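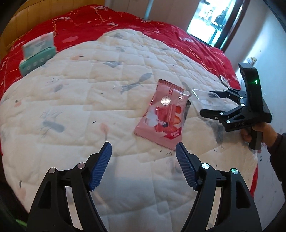

### 5.2 What the purchase price leaves out

Budgets for manipulation equipment are usually built from the catalog. A lab asks for a quote, adds shipping and a margin for spares, and calls the result the cost of the system. We did the same in the first draft of our plan, and we no longer trust the number. The Volosus quote covered hand-held grippers, mounts, chargers and one set of replacement finger pads, and it described the pads as suitable for "general household objects." It did not say which objects. In Figure 4 a snack package in glossy pink plastic lies on a quilted bed pad beside a shallow clear container, and ribbed blue pads are angled toward each other in the foreground. Wrinkled wrapping, transparent plastic and soft bedding are ordinary things to find in a home. None of them appears in the test set the supplier cites, which consists of rigid blocks and cans on a flat bench. A buyer who takes the supplier's wording at face value is pricing a different job.

We asked three suppliers for wear data on finger pads. Volosus sent a rated life in cycles with no load or surface given. Vandunska sent a graph without units on one axis and did not answer our follow-up. Rovel said that pads should be replaced "as needed," which may well be true but cannot be entered in a spreadsheet. The draft budget assumed one replacement set per device per year. Ghorbani argued for four, based on her experience with an older model in a packaging study, and we had no evidence strong enough to overrule her. The revised budget carries her figure. We would not defend it as a measurement.

Labor is the larger problem. The draft allowed 200 operator hours for the first phase, a figure taken from the hours of usable recording we wanted at the end. That leaves out the time spent setting up a room, charging, checking files, throwing out bad takes and putting everything back. Bermúdez kept a plain time log during the trial period in January, and in it only 80 of those 200 hours went to recording. The remaining time was real work, paid at the same rate. If the log is typical, the labor line in the draft was short by more than half. We do not know whether it is typical. Two operators over one month is a thin basis for a forecast, and both were new to the equipment. Suppliers like to answer this point by saying that setup time falls with practice. It probably does. We have not seen a supplier put a number on it in writing.

Storage was also priced too low. The draft used the compressed file size from the Volosus data sheet and one copy of each recording. Our own rules call for two copies, held in separate buildings, and for raw files to be kept until the quality check is finished. Esteban's estimate came out roughly 40 percent above the draft for the first year alone, before any growth in the number of rooms.

There is a common reply to all of this, which is that unit prices are dropping and a plan can afford to be loose. We are not persuaded. Unit price made up the smallest share of our revised total after pads, labor and storage were added. Cutting it in half would have changed the total less than a modest error in operator hours. The discount offered to us on an order of 300 spare pads is a case in point. It lowered the price per pad and raised the amount we would have spent, on a part whose life is unknown and whose next version may not fit the same mount. Campos asked for written assurance that the mount would stay the same for two years. The reply spoke of a "commitment to continuity" and contained no dates. We declined the order.

Based on this, we changed the plan in the following ways:

- Devices are bought in two rounds, and the second round is released only after the time log from the first has been reviewed.
- Pads are ordered by the quarter at the list price.
- Test objects for acceptance must include film wrappers, clear containers and items resting on soft surfaces, chosen by us.
- Operator hours are budgeted as total time in the room, with recording time reported separately.

The third change met the most resistance. One supplier told Van Wyk that acceptance tests on bedding were "outside normal practice," although its own brochure promises home use on the cover. We kept the requirement. Whether the devices will pass is an open matter at the time of writing, and the costs in Table 3 should be read as a lower bound until the first acceptance round has been completed.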